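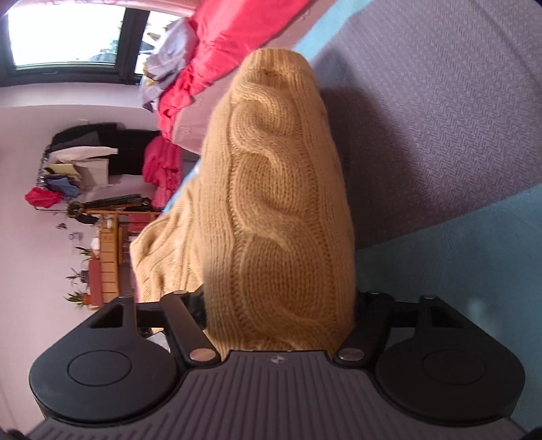 서명이 무효로 처리됐다면 위원회가 공보에 총수를 싣기 전에 서명한 당사자에게 먼저 알렸어야 하지 않느냐는 댓글이 지난 글에 달렸다. 통지만 제대로 갔어도 코카르드(Kokard) 청원이 지금처럼 거리의 문제가 되지는 않았으리라는 것이다. 결론에는 동의한다. 다만 통지는 검증 절차의 마지막 단계에 속하고, 이번 건에서 결함은 그보다 앞 단계에서 이미 발생했다. 그 순서대로 적어 보겠다.

코카르드의 분리 청원은 데마르(Demar) 주에서 코카르드 군을 떼어 별도의 자치 단위로 두는 안을 주민투표에 부치자는 내용이다. 청원이 성립하려면 군내 선거인 명부에 등재된 주민의 서명이 법정 정족수를 넘어야 한다. 주최 측이 제출한 서명은 정족수를 넘었고, 선거관리위원회가 그중 981건을 무효로 분류하면서 정족수에 미달했다. 청원은 각하됐다. 여기까지는 양측 모두 다투지 않는다.

나는 분리에 찬성하지 않는다. 코카르드의 세입 구조로는 도로와 상수도를 단독으로 유지하기 어렵다고 보고, 이 지면에 그렇게 쓴 적도 있다. 그래서 더욱 이번 각하 결정을 문제 삼을 필요가 있다고 생각한다. 투표에서 졌을 안건을 검증 단계에서 탈락시키면 반대 논거는 유권자 앞에 한 번도 제출되지 못한다. 분리론자들은 지금 패배한 적이 없는 상태로 남아 있고, 그 상태는 그들에게 유리하다.

무효 사유의 분포

위원회가 공개한 자료는 한 쪽짜리 표 하나이다. 표에는 무효 사유가 주소 불일치, 서명 불일치, 중복, 판독 불가로 나뉘어 있으나 사유별 건수가 없다. 합계만 있다. 어느 사유가 지배적인지 알 수 없으므로 결정의 타당성을 외부에서 검산할 방법이 없다. 사유별로 오류율의 성격이 다르다는 점을 생각하면 이것은 작은 누락으로 보기 어렵다.

중복은 기계적으로 확정된다. 같은 명부 번호가 두 번 나오면 하나를 제외하면 된다. 판독 불가는 심사자에 따라 편차가 있으나 재심사로 좁힐 수 있다. 문제는 주소 불일치와 서명 불일치인데, 두 항목은 대조 원본이 무엇이냐에 따라 결과가 달라진다. 주소의 경우 명부상 주소와 청원지 기재 주소가 문자 단위로 같아야 하는지, 같은 지번을 가리키면 족한지 규정이 없다. 코카르드 동쪽의 허우(Hầu) 계곡 마을들은 도로명 개편 이후에도 주민 대다수가 옛 지명을 쓴다. 계곡 이름부터가 문서마다 표기가 다르다. 성조 부호가 있는 표기, 없는 표기, 모음을 바꿔 적은 표기가 모두 관공서 문서에 나온다. 문자 단위 일치를 요구하면 이 지역의 서명은 다른 지역보다 높은 비율로 탈락한다. 그리고 이 지역은 분리 지지율이 높은 지역이다.

위원회가 의도적으로 그렇게 했다고 주장하려는 것은 아니다. 의도는 입증할 수 없고, 이 논의에서는 필요하지도 않다. 기준이 특정 지역에 편향된 결과를 낳는다면 그 기준은 기준으로서 부적합하다. 의도를 따지기 시작하면 논의는 인물에 관한 것이 되고, 규정은 그대로 남는다.

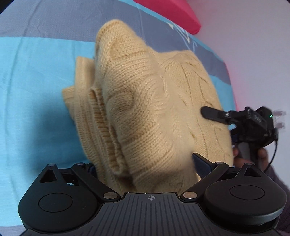

침대 시트 위에 놓인 베이지색 니트 스웨터.

검증에는 에나흐(Enach)라는 대조 시스템이 쓰였다. 원래 주민등록 이관 업무용으로 도입된 것으로, 두 명부를 비교해 일치 점수를 산출하고 기준점 아래의 항목을 수기 심사로 넘긴다. 이관 업무에서는 점수가 낮게 나와도 담당자가 민원인에게 전화 한 통을 걸면 해결된다. 청원 검증에서는 그런 경로가 없다. 수기 심사자가 보는 것은 스캔 이미지와 명부상의 문자열이고, 서명자에게 연락할 권한은 규정 어디에도 없다. 동일한 도구라도 오류를 교정할 경로가 있는 업무와 없는 업무에서는 기준점을 달리 잡아야 한다. 위원회는 이관 업무의 기준점을 그대로 썼다고 답변서에 적었다. 숨긴 것은 없는 셈인데, 문제라고 인식하지 않았다는 점이 오히려 우려스럽다.

기준점이 어디에 있어야 하는지에 관해서는 정답이 없다. 낮추면 무자격 서명이 통과하고 높이면 유자격 서명이 탈락한다. 두 오류의 비용을 비교해야 한다. 무자격 서명이 다소 섞여 청원이 성립할 경우 발생하는 손해는 투표 한 번의 비용이고, 그 투표에서 주민은 안건을 부결할 수 있다. 유자격 서명이 탈락해 청원이 각하될 경우에는 같은 안건을 다시 제출할 수 없는 기간이 시작되며 교정 수단은 소송뿐이다. 비용이 비대칭이므로 기준점도 비대칭으로 잡는 것이 합리적이다. 의심스러운 항목은 유효로 추정하고, 이의가 제기된 항목에 한해 심사하는 방식이 여기에 해당한다.

이에 대한 반론은 알고 있다. 분리 안건은 통상의 조례 청원과 무게가 다르며, 행정구역 변경을 다루는 만큼 문턱이 높아야 한다는 것이다. 타당한 지적이다. 그런데 문턱을 높이는 방법은 이미 법에 있다. 행정구역 변경 청원의 정족수는 일반 청원보다 높게 정해져 있고, 가결 요건에도 투표율 조건이 붙는다. 입법자가 숫자로 정해 둔 문턱 위에 검증 실무가 다시 문턱을 얹으면, 실제 문턱의 높이는 아무 데도 적혀 있지 않게 된다. 높이를 더 올리고 싶다면 의회에서 정족수를 올리면 된다. 그 경우에는 표결 기록이 남는다.
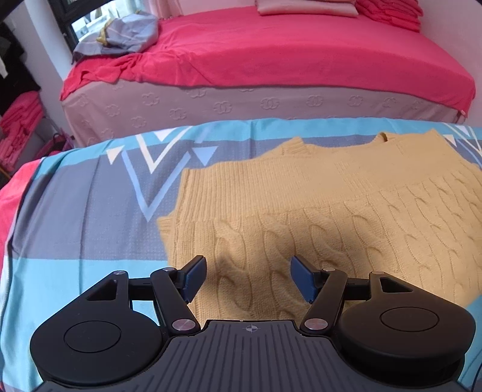

이의신청 기간의 구조

청원절차규칙 제4조는 각하 결정에 대한 이의신청 기간을 30일로 정한다. 기산점은 공보 게재일이다. 짧은 기간은 아니다. 행정 분쟁 일반과 비교하면 평균적인 편에 든다.

그런데 무효 처리된 서명의 명단은 열람 신청을 해야 볼 수 있고, 열람 신청의 처리에 걸리는 시간은 이 기간에 산입된다. 이번 건에서 주최 측이 신청 당일부터 열람 허가를 받기까지 걸린 시간은 27일이었다. 남은 사흘 안에 명단을 확보하고, 개별 서명자를 찾아 확인서를 받고, 이를 첨부해 신청서를 내야 했다. 규칙은 이의신청서에 서명자 본인의 확인서를 요구한다. 허우 계곡의 상류 마을은 버스가 오전에 한 번 들어가는 곳이다. 주최 측은 결국 확인서 없이 신청서를 냈고, 신청은 형식 요건 미비로 반려됐다.

위원회의 설명에 따르면 열람 처리 기간은 개인정보 가림 작업 때문에 길어졌다. 명단에 주민번호 일부와 전화번호가 포함되어 있었다고 한다. 설명 자체는 납득할 수 있다. 그러나 작업에 시간이 필요하다는 사실은 그 시간을 신청인의 기간에서 빼야 할 이유가 되지 못한다. 열람 신청일부터 허가일까지 이의신청 기간의 진행을 정지한다는 한 줄이면 해결되는 사안이다. 데마르 주의 조세 불복 규칙에는 이미 그런 조항이 있다. 세금 몇 푼을 다툴 때 인정되는 기간 정지가 행정구역의 존폐를 다툴 때 인정되지 않는 체계는 설명하기 어렵다.

앞서 언급한 댓글의 통지 문제도 여기에 걸린다. 무효 처리 즉시 서명자에게 통지가 가면 확인서 수집은 주최 측이 명단을 받기 전에도 진행될 수 있다. 청원지에는 연락처 기재란이 있고 대부분의 서명자가 이를 채운다. 발송 비용은 위원회 인쇄비 항목으로도 감당할 수준이다. 다만 통지를 의무화하면서 기간 정지를 두지 않으면, 통지서가 도착하지 않은 경우에 같은 문제가 반복된다. 둘 중 하나만 고쳐야 한다면 나는 기간 정지를 먼저 고르겠다.

거리와 절차

각하 이후 코카르드 군청 앞에서는 저녁마다 집회가 열린다. 구호는 점점 강해지고 있다. 삼월에는 청원 절차의 보완을 요구하는 현수막이 대부분이었는데 지금은 절차를 거치지 않겠다는 문구가 더 많다. 주 정부는 이를 두고 분리 운동의 본색이 드러났다고 논평했다. 나는 순서가 반대라고 본다. 청원은 분리 운동 내에서도 온건파가 주도한 경로였고, 이 경로가 막히면 운동 내부의 발언권은 처음부터 청원에 회의적이었던 쪽으로 옮겨 간다. 이런 이동은 당사자의 성향과 별개로 일어난다.

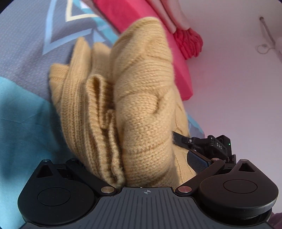
집회를 어떻게 관리할 것인가에 관한 논의가 주 의회에서 먼저 시작된 것도 같은 이유에서 순서가 잘못됐다. 상정된 안은 군청 주변의 집회 가능 시간을 줄이고 확성기 사용을 제한하는 내용이다. 소음에 관한 주민 불만은 실재하므로 안건 자체를 비난할 생각은 없다. 그러나 같은 회기에 청원절차규칙 개정안은 상정되지 않았다. 경로 하나를 막은 상태에서 다른 경로를 좁히면, 의회가 무엇을 의도했든 외부에서 읽히는 신호는 하나뿐이다.

소송은 진행 중이다. 법원이 주소 일치 기준의 위법성을 판단할 가능성이 있으나, 나는 크게 기대하지 않는다. 행정법원은 이런 사건에서 위원회의 재량을 넓게 인정해 왔고, 기준이 명문으로 없을 경우 위반할 기준도 없다는 논리로 흘러가기 쉽다. 원고가 이기더라도 결론은 재검증 명령일 텐데, 재검증에 적용할 기준이 여전히 공백이라면 같은 시스템에서 같은 점수가 다시 나온다. 판결문이 기준점까지 정해 줄 수는 없다. 규칙을 고쳐야 하는 기관은 위원회와 의회이다.

개정에 담겨야 할 사항은 많지 않다. 주소는 동일 지점을 가리키면 일치로 본다. 구지명과 표기 변이의 대조표를 위원회가 작성해 공개하고, 에나흐의 기준점도 청원 접수 전에 공개한다. 무효 서명은 사유별, 투표구별로 집계해 공보에 싣는다. 열람 신청 중에는 기간이 정지된다. 서명자 통지는 시행 시기를 늦추더라도 부칙에 넣는다. 어느 것도 분리에 찬성하는 사람만 지지할 수 있는 조항이 아니며, 데마르 잔류를 원하는 쪽이 훗날 재통합 청원을 낼 때에도 그대로 적용된다.

잔류파 일부는 규칙을 손보는 것 자체를 양보로 여긴다. 이 지면에 글을 보내오는 독자 중에도 그런 의견이 적지 않다. 무효 서명을 되살리면 투표가 열리고, 투표가 열리면 질 수도 있다는 계산일 것이다. 질 수도 있다. 나는 세입 자료를 근거로 부결을 예상하지만 예상이 틀릴 가능성을 배제하지 않는다. 다만 투표 없이 유지되는 잔류가 얼마나 오래 유지되는지에 관해서는, 그런 계산을 하는 쪽이 아직 아무 자료도 내놓지 않았다. 위원회의 사유별 집계표가 공개되면 주소 불일치 항목의 투표구별 분포를 가지고 다시 쓰겠다.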